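Platville Kitchen and Home Fair: a visitor's notes

I went to the Platville fair in March for a tap. We have needed a kitchen tap for two years, and my wife's view was that a man who complains about a tap every morning might as well go somewhere they keep them.

Getting in

Parking was in field C, which the website calls "adjacent". The badge desk gave me number 2314 and a tote bag with another tote bag in it. Coffee was at the far end of hall one, past the mattresses, and I suspect the mattress people pay extra for that.

Hall one: taps and sinks

Wieser had the big stand by the doors, all brass and soft lighting. Their cheapest mixer was £321, and the man showing it turned it on and off with such tenderness that I felt I ought to leave them alone. Prident, two rows back, had a plainer one with a pull-out hose. I pulled it out. It went back in on the third go.

Khalil Atallah was giving a talk on limescale next door. I only sat down to rest my feet and stayed for the whole thing. He is against vinegar on plated finishes and in favour of citric acid, weak, left on for 17 minutes. Someone asked why not fifteen or twenty. He said he had tried both.

Hall two: planning your kitchen

Stirnix sell worktops and also the software for fitting them into a room that isn't square. Dae-han Koo ran the planning desk and was patient with everyone, including a couple who wanted an island in a kitchen the width of a canoe. They were on their third plan when I left, which made me think of our old extension quote, another thing with no end to it.

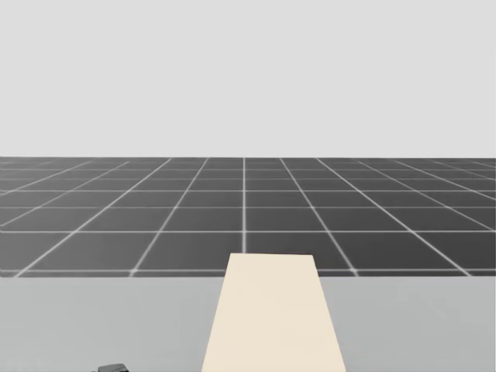
Food

Pulled pork in a bun, or a bun. I had the pulled pork. The queue for the crêpe van went round the conservatories and I never saw the front of it.

Going home

The way out is through the hot tubs. I came away with a sample of worktop the size of a biscuit, both tote bags and a sachet of citric acid. The tap is on order from Prident, in brushed steel, and should be here in six weeks.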